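Was der Griff über den Stoff verrät

Von Ladan Amini

Knitterverhalten wird im Labor mit Gewicht, Stoppuhr und Winkelmesser bestimmt. Im Haushalt genügt meist die Hand. Ein Stück Stoff wird zusammengedrückt, kurz gehalten und losgelassen. Danach zeigt sich, ob die Falten stehen bleiben oder sich legen.

Das Ergebnis hängt von Faser, Garndrehung und Bindung ab. Leinen und unbehandelte Baumwolle behalten scharfe Kanten, Wolle federt zurück, Polyester knittert im kalten Zustand kaum. Maschenware verhält sich günstiger als Gewebe gleicher Faser, da die Schlingen nachgeben. Auch die Restfeuchte geht ein: Baumwolle, die klamm geprüft wird, schneidet schlechter ab als trockene.

Der Textilbetrieb Plenier in Cliltmont führt den Handversuch seit April wieder als Vorprüfung durch. Erfasst wurden bisher 208 Stücke, davon 182 mit vollständiger Kennzeichnung. Gedrückt wird 20 Sekunden lang, beidhändig und ohne Drehung. Wer den Stoff dabei auswringt, prüft eine andere Belastung. Die Beurteilung erfolgt im Streiflicht, zuerst sofort, dann nach einer Ruhezeit von fünf Minuten.

Für die Pflege folgt daraus wenig Überraschendes. Stark knitternde Ware gehört mit niedriger Schleuderdrehzahl in die Maschine und wird unmittelbar nach dem Waschgang glatt gezogen. Gelagert wird sie hängend oder locker gerollt. Druckfalten aus dem vollen Schrank lassen sich mit Dampf lösen - sofern das Etikett ihn zulässt.
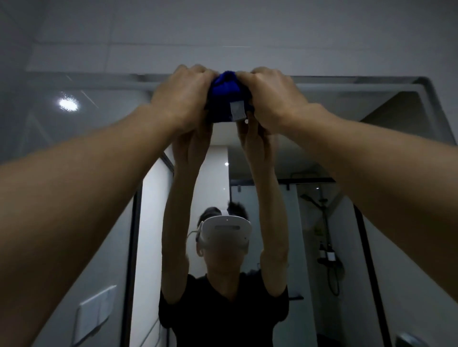 Warenkunde

Königsblauer Stoff, zwischen beiden Händen zum Knäuel gedrückt, das kleine weiße Etikett hängt frei. Eingenähte Etiketten sitzen meist in der Seitennaht oder am Nacken. Sie sollten vor dem Drücken nach außen gelegt werden, sonst prägt sich ihre Kante in feine Gewebe ein. Resier verwendet inzwischen gewebte Bändchen mit weicher Schnittkante, Shirazi bedruckt den Stoff direkt. Bei dunklen Farben ist der Druck nach vielen Wäschen schlechter lesbar. Die Symbole vor der ersten Wäsche zu notieren, ist daher sinnvoll.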